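How Does a Song Get Recorded?
Music Discovery Pages for Young Readers, ages 8 to 11

When you listen to a song, you may picture a band playing it all the way through in one room. Long ago, that is how every record was made. The musicians stood in front of a large horn, played the whole piece, and hoped that no one made a mistake. If someone did, they all had to start again.

Today most songs are built in layers. Each layer is called a track. One track may hold only the drums. Another may hold only the bass, and a third the singer's voice.
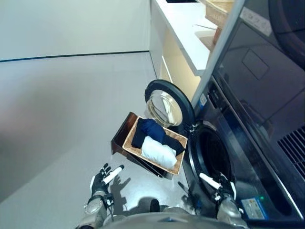 The drums are often recorded first. They set the speed of the song, and the other players listen to them through headphones while they add their own parts. A song made at the Prolholm studio in Evthorpe used 14 tracks. Four of those were for the drums alone!

What does a microphone do?

Sound is a kind of shaking. When you pluck a guitar string, the string shakes the air, and the air carries that shaking to your ear. A microphone has a thin part inside it that shakes too. It turns the movement into an electric signal, and a computer or a tape machine can store the signal. 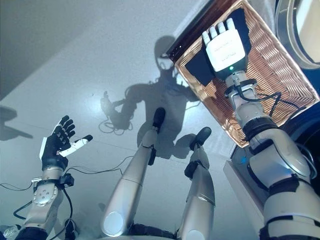
Musicians must learn to work well with a microphone. A singer who stands too close may make popping sounds on the letters P and B. A guitar player has to keep steady, and this takes practice. Look at the robot hand, with its four black fingers and its thumb. Your own hand has four fingers and a thumb as well, and a guitar player uses them for different jobs - on many guitars, the fingers of one hand press the strings while the other hand plucks or strums.

High sounds and low sounds

A string that shakes 200 times in one second makes a low note. A string that shakes 4000 times in one second makes a very high one.

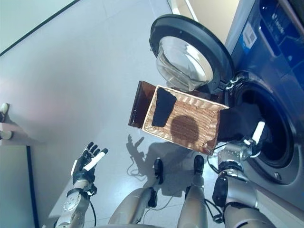 Photo: Atstead Learning Collection

Putting the tracks together is called mixing. The person who does this job is a mixing engineer. The engineer decides how loud each track should be and whether it should come from the left speaker, the right speaker, or both. A quiet flute can be made easy to hear, even beside a loud drum.
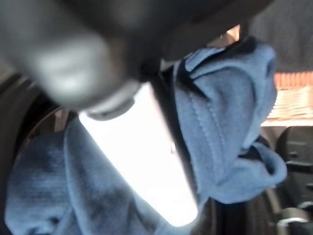 Samran Nilsuwan writes that the best way to understand mixing is to choose a favorite song and play it 6 times, listening for a different instrument each time.

Words to know

Track: one layer of a recording
Mixing: joining the tracks and setting how loud each one is
Take: one try at recording a part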